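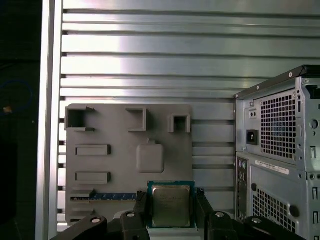 Kakton Inquest: a review of the case-file kit

I read a lot of coronial findings. It started with a hospital death in our own region that ran for two years in the local paper, and I've been hooked on the paperwork ever since. So when Clundent brought out Kakton Inquest, a desktop program for sorting long public reports into timelines, I bought it the week it landed and have had it open most nights since July.

I love it. You feed it the PDFs (findings, witness statements, police logs, whatever has been released) and it pulls every time and place it can find onto one long strip. Click on a time and you're at the paragraph. Two witnesses who put the same phone call at different times get stacked one over the other in different colours, and honestly that alone would have saved me a winter of sticky notes!

My test case was the Brurnuswood ferry terminal report, all 1100 pages of it. Kakton found 3173 time references and I kept 1764 after throwing out the duplicates, footnotes and page headers. The tidying took me 4 evenings. It's fiddly work, but there's a keyboard shortcut for nearly everything, and by the second night I was flying through it with a cup of tea going cold beside me.

The ambulance section is where it won me over. In the printed report the dispatch calls are in one chapter and the terminal's own radio log is in an appendix hundreds of pages later. Side by side on the strip, the gap between the first call and the second finally made sense to me. I'd read that report twice and missed it both times.

Running it on an older desktop

The minimum specs on the box are modest. My tower is getting on, and the first import of a big file was slow enough that I went and made dinner. After that it keeps its own index and everything is quick, even scrolling the full strip.

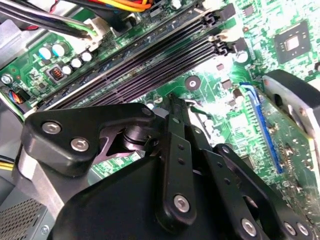 Motherboard and memory slots

More memory is worth having if you plan to keep several reports open together. With one at a time I had no trouble.

A few grumbles. Scanned handwriting is beyond it, so police notebooks have to be typed in by hand. It reads "half eight" as a measurement. Printing to A3 chops the labels at the right-hand margin, though exporting to a spreadsheet works fine. And I'd like a proper way to mark blacked-out passages, which at the moment just show up as blank space.

I used Ortner before this, and it's still the better choice for court transcripts, with neater speaker labels and a nicer search. For inquests and inquiries, where the whole story hangs on who knew what and at what hour, I'd pick Kakton every time. I've already got the next report lined up, a custody death with nine volumes of evidence, and I'm starting on volume one tonight.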